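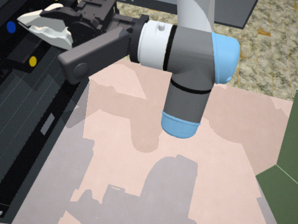 搜索 输入关键词 搜本站 高级搜索

租的房子热水器一直忽冷忽热，房东说是水压问题，该怎么查？

Mihret Asfaw

大家好，第一次在这边发帖，写得啰嗦请多包涵。我六月刚搬进Gutarach小区，六楼，老房子，厨房阳台上挂着一台Nuvis的燃气热水器，看外壳泛黄的程度应该有些年头了。刚搬来那几天用着还行，后来就开始闹脾气：洗澡洗到一半，水突然变凉，过十几秒又烫得我往后跳（真的是跳，浴室又小，胳膊肘都撞青了）。

我跟房东讲了，他在微信上回我四个字："水压问题"，然后就没下文了。我自己试过这些：

花洒拆下来泡了一晚上白醋，装回去出水大了一点，忽冷忽热照旧。

温度从四十五度调到四十度，感觉更糟，凉的时间变长了。

早上七点前洗基本没事，晚上八九点最严重，楼下邻居说他们家没这毛病。

厨房水龙头单独开热水，十次里有八次是正常的，一旦浴室也开着就乱套。

找过一个叫Shearer的维修铺子，电话里说上门费69，检查完要是换比例阀，连工带料544。我连比例阀是什么都不知道，他还没看机器就报了这个价，我心里有点打鼓。所以想问问：是不是真的要换？有没有什么我自己能先查的？另外这钱该我出还是房东出？合同上只写了"日常维护由租客负责"，热水器三个字提都没提。

先谢谢各位啦！
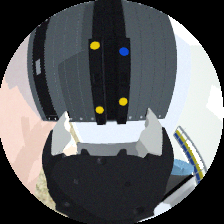
Aksel Kragh

先别急着换阀，544不是小数目。听你讲的，早上好、晚上差，两处一起开就乱，我第一个怀疑的是进水那头的过滤网。我家之前那台也是这样折腾了我整整一个冬天，最后拧下来一看，网子糊得跟毛毡似的，刷干净装回去，当天晚上就好了，气得我想骂自己。

你照这个顺序来：先把热水器插头拔了，再关冷水进水阀，打开一个热水龙头把压力放掉。机器底下冷水进口那里一般有个带网的接头或者小旋钮，拿盆接着，慢慢拧下来。网子用旧牙刷刷，别用钢丝球，会刷破。装回去的时候看看那个橡胶圈，硬了裂了就换一个，五金店几块钱的事。然后通水，看漏不漏，最后再插电。

要是刷完还不行，晚上高峰时段拿个桶接一分钟冷水，早上再接一分钟，比一比。两次差得多，那房东还真说对了，水压确实低，这时候换什么阀都白搭，得考虑加个增压泵（记得先问物业让不让装）。两次差不多，再去找师傅看机器里面。

还有一句，我只讲水这边。燃气管、烟管、点火那些你千万别自己拆！闻到味儿就关总阀、开窗，出了门再打电话。这么老的机器，先看看铭牌上的生产日期，燃气热水器一般用到八年就该换了，过了年头的话跟房东谈换新比修划算。

对了，调低温度那个思路其实反了。很多老机器火力有个下限，夏天进水本来就不凉，你设得低它就压不住，会熄火再点，水就一阵一阵的。试试把面板上的"冬/夏"旋钮转到夏，水量开大一点，兴许能好不少。

Clakach3071

楼上说得挺全的，我补充钱的事。合同没写清楚的话，一般机器自然老化坏掉是房东修，租客弄坏的才是租客赔，"日常维护"顶多算清个滤网换个电池。我跟前房东扯过一次，最后他从下个月房租里给我抵的，最多100，多的他死活不认，我也懒得再吵了。建议你先把故障录个视频发给他，再让维修铺写张单子，写明是什么坏了。文字留好，别打电话说，电话说完他就忘。

另外换电池试过没？有的老款是装两节一号电池点火的，电不足也会熄来熄去。你那台要是插电的当我没说。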